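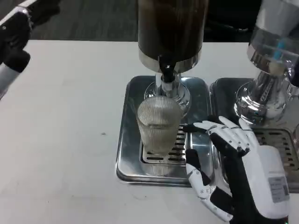
## 4. Setting up the dispensers and pouring drinks

This section covers placing the Omadari table dispensers, filling them, serving from them and cleaning up at the end of service. It applies to both the dark-container model and the clear-container model. Where the two differ, the step says so.

Read section 3 (Unpacking and first wash) before you start. A new dispenser must be washed and rinsed before anything goes in it that people will drink.

### 4.1 Choosing a spot

1. Use a flat, level table that does not rock. Press down on each corner to check.
2. Clear and dry the tabletop.
3. Place the dispenser so the spout faces the side guests will pour from.
4. Leave enough room in front of the base for a drip tray, with a strip of bare table between the tray and the edge.
5. If you are using two dispensers, set them side by side with their trays in line. The trays can sit close together but should not overlap or ride up on each other.

**Caution:** A full dispenser is top-heavy. Do not set one up on a folding table with a loose leg lock, on a cart with unlocked casters, or on a tablecloth that hangs low enough for a child to pull.

### 4.2 Fitting the drip tray

1. Set the tray on the table with its raised rim facing up.
2. Lower the grate into the tray. It should lie flat, below the rim on all sides. If one corner sits high, lift it out, turn it end for end and try again.
3. Slide the tray in until it meets the dispenser base.
4. Look straight down past the spout. It should point at the grate, well inside the rim.

**Note:** The grate and tray are supplied as a pair. Grates from the older Hellis trays are slightly longer and will not drop in. Don't bend them to fit.

### 4.3 Filling

1. Check that the tap is closed.
2. Lift off the lid and put it upside down on a clean surface.
3. Pour the drink in slowly from a jug. Stop when the level is 3 cm below the top.
4. Wait one minute, then run a dry finger around the bottom of the collar and the top of the spout. Any moisture means the washer needs attention (see 4.7).
5. Replace the lid.

For the dark-container model, you can't judge the level as easily from the side once the dispenser is full. Measure what you pour in and write it on the service sheet. On the clear model the level can be read from any seat at the table, which makes it the better choice for whichever drink goes fastest.

**Caution:** Do not fill either model with anything above 42 °C. These are cold-drink dispensers. For coffee, tea or hot cider, use an insulated urn.

**Caution:** Do not carry a dispenser once it has been filled. Place it first, then fill it. If it has to be moved, drain it into a jug and start again.

### 4.4 What to put in

Thin, strained drinks work best: water, iced tea, clear juice, cordial, cold-brew coffee. The tap has a narrow passage and will clog on pulp, seeds, mint leaves or crushed berries. If you want fruit or herbs for flavour, steep them in a jug in the fridge and strain before filling.

Ice goes in the glass. Ice added to the container will chip away at the inside finish and will water down the drink over a long service. Chill the drink overnight instead, and top up from a cold jug.

Avoid carbonated drinks. They go flat quickly and tend to spit when the tap is opened.

### 4.5 Pouring a glass

1. Stand the glass upright on the grate, directly under the spout. The whole foot of the glass should be on the grate, with none of it over the rim.
2. Steady the glass at the side, low down, without gripping the lip.
3. Open the tap gently. A full opening is seldom needed and will splash a narrow glass.
4. Close the tap when the drink is two finger-widths from the top.
5. Wait for the last drips, then lift the glass straight up before bringing it forward.

Check that your glasses fit before guests arrive. Tall glasses may have to be tilted to clear the spout, and a tilted glass on a slotted grate can slip. If a glass won't stand upright with some clearance above it, choose a shorter one. Ribbed tumblers are easy to hold when there is condensation on them.

Heavy-footed De Luca tumblers are fine on the grate. Stemmed glasses are not: the foot can catch in the slots, so hold them by the stem for the whole pour.

### 4.6 During service

- Look at each drip tray every time you top up. Empty it before liquid reaches the underside of the grate.
- Lift the tray out with both hands and keep it level.
- Wipe spots off the chrome with a dry microfibre cloth. Paper towel leaves fine scratches that show under bright light.
- Keep a label in front of each dispenser. List the drink and any allergens.
- Throw out milk-based drinks that have been out for two hours.

### 4.7 If the tap drips

1. Close the tap fully and wait. A drop or two after pouring is normal.
2. If it keeps dripping, drain the container into a jug.
3. Unscrew the tap by hand and check the washer for grit, a nick or a fold.
4. Rinse the washer, seat it flat and refit the tap. Hand-tight is enough.
5. Fill with a cup of water and watch for a minute before refilling.

If the washer is damaged, replace it with part 108. Do not use plumber's tape or sealant on any part that touches drink.

### 4.8 End of day

1. Drain the container and run warm, soapy water through the tap.
2. Rinse until the water runs clear, then leave the tap open.
3. Wash the tray and grate separately with a soft brush. Work along the slots.
4. Dry the chrome base and collar straight away to avoid water marks.
5. Store with the lid off. Stack the trays with a cloth between them.

Do not put the container or the tap in the dishwasher. The tray and grate may go in the bottom rack.

Spare washers, lids and grates are kept in the Adau cabinet, second shelf. Requests for anything else go to Gladys Mbwambo.

Section revised 15th September.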